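Notes de cours, séance 8 - retour sur la visite chez Zupan

Bon, je reprends au propre ce que je vous ai raconté un peu vite dans le car. Pour ceux qui n'ont pas pu venir : nous étions 12 dans l'atelier, à Naltton, et c'est Mirsad Jurić qui nous a guidés d'un poste à l'autre (merci à lui, il a répondu à tout, même aux questions sur les salaires !).

Le poste des boissons

C'est celui qui vous a le plus plu, et moi aussi j'y serais bien restée tout l'après-midi. Le programme s'appelle Prullus. Deux mains à doigts articulés, un gobelet, des distributeurs à robinet, et une tâche qu'un enfant de cinq ans comprend : servir à boire. Sauf que pour une machine, c'est un petit cauchemar. Le gobelet est translucide, les socles sont chromés, les bacs d'égouttage brillent comme des miroirs - relisez le chapitre 2 sur la vision et vous verrez pourquoi j'insiste. Un reflet, pour un capteur de profondeur, c'est vite un trou ou un objet qui n'existe pas.

Regardez aussi la place des doigts de la main droite, posée sur les bacs, tout près du socle. Il y a très peu de marge entre les deux appareils, et la main doit se glisser là-dedans sans rien pousser.

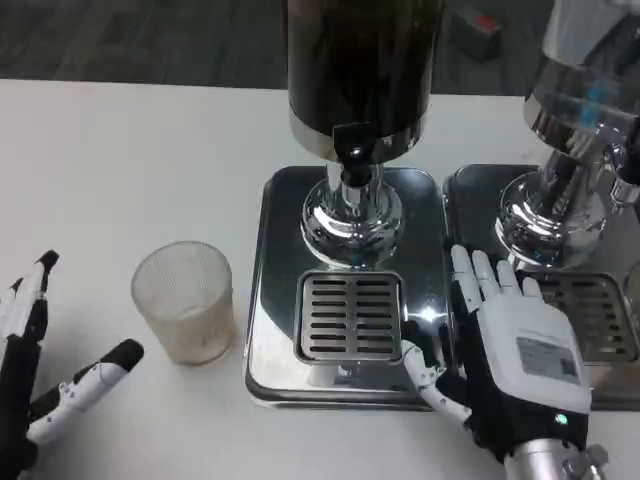 Ce que je vous demande pour la prochaine fois

Une page, pas plus. Choisissez un seul geste (approcher le gobelet, appuyer sur le robinet, retirer la main) et découpez-le en étapes, avec pour chacune le capteur dont vous auriez besoin. Ching-wen Chiang, de chez Britholm, viendra en parler avec nous à 8 heures, donc soyez à l'heure, s'il vous plaît ! Pensez à la force de serrage : un gobelet en plastique, ça s'écrase, et la bonne valeur change selon qu'il est vide ou plein. La bibliographie est à la page 37 du polycopié.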